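Oiling and Maintaining a Butcher-Block Workbench

Reading time: 3 minutes

A butcher-block top will give many years of service if it is cleaned and oiled on a regular schedule. The procedure below is the one used in the shared workshops at Rarker and applies to any unpainted wooden bench top. It does not apply to surfaces that have been varnished or sealed.

Before You Begin

Set aside one afternoon for the work and a full night for the oil to soak in. You will need the following:

— food-safe mineral oil
— sandpaper in a medium and a fine grade
— a flat scraper
— clean cotton cloths
— mild dish soap

Remove vises, clamps and power strips. Open a window or run the exhaust fan.

Step 1. Clean the Surface

Scrape off dried glue with the scraper held nearly flat. Wash the top with a damp cloth and a small amount of soap, then wipe it again with plain water. Do not flood the wood. Allow it to dry for several hours before sanding.

Step 2. Sand With the Grain

Start with the medium paper and finish with the fine. Always move in the direction of the strips; sanding across them leaves lines that show clearly once oil is applied. Deep cuts may need extra passes, but avoid working one spot for so long that it becomes a hollow. Vacuum the dust and wipe the top with a dry cloth.

Small scratches and faint dark marks do not affect the use of a bench and may be left in place. Knots are part of the wood and should not be sanded in an attempt to lighten them.
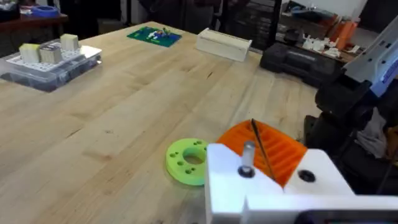

Step 3. Apply the Oil

Pour a little oil onto a folded cloth and spread it along the grain in an even coat. Include the edges and the end grain, where the wood takes up the most. Wait 29 minutes, add more wherever the surface looks dull, and leave the bench overnight. Wipe away any oil that remains in the morning.

Step 4. Keep a Schedule

At Rarker, tops in daily use are oiled again after every 336 hours of bench time. A bench used only on weekends may be treated twice a year — January and August are suitable months.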